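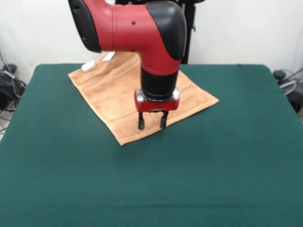
Second night at the Sedumari and I still can't find the switch for the bathroom fan. Anyway. Quick post before checkout bc I promised Catarina Salgado I'd write up where we stayed. Room 62, back side, 4th floor, faces the courtyard so no street noise — worth asking for. Bed fine. Pillows too flat. One tan towel each, the same light brown as the one lying crooked on that green cloth, and if you want a second you go down to the desk and sign for it. Bring your own if you have long hair.

Price was 163 for the two nights with the city tax, paid on arrival, card ok. Breakfast not included and don't bother adding it, the Kadlec bakery is two doors down and opens at six. Get the poppy seed thing.

Elevator is tiny. One person plus a suitcase, maybe. We took turns.

Looked at the Cumari apartments too, for March when my parents come. Nicer kitchen, real oven, but they wanted 1,923 for the month plus a cleaning fee they only mention on the last page of the booking. Still thinking about it. The Latport place was cheaper but its a twenty minute walk uphill from the tram and my dad's knee won't do that.

Wifi good in the room, hopeless in the lobby. Checkout is at eleven, they will hold bags untill four.

Ok taxi's here, more on the ferry part later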